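Kasunero Community Kitchen – progress report to the Pillai Fund, March

We've had a cracking few months! The cooking sessions now run twice a week, and the after-school group has grown so quickly that we've opened a second sitting at 5 pm. Since the program began we have served 1186 meals, most of them cooked by the participants themselves.

Slamet Liew took over the menu in the new year and has brought in much more seasonal veg – the pumpkin laksa was gone in minutes. Ovia Growers are still dropping off surplus produce, and we're hugely grateful.
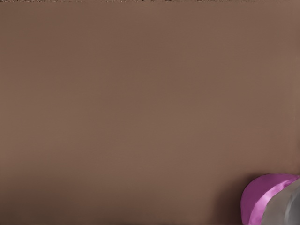
Plain brown surface, close view.

Syahrul Lumenta has finished the food safety training and can now lead sessions on her own. We're still waiting on the quote for the Gretow oven, so that part of the budget is unspent and we'd like to carry it over to next quarter. 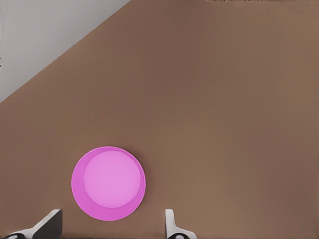 Next quarter

Start the seniors' lunch, print the recipe booklet in two languages and get the oven in before winter.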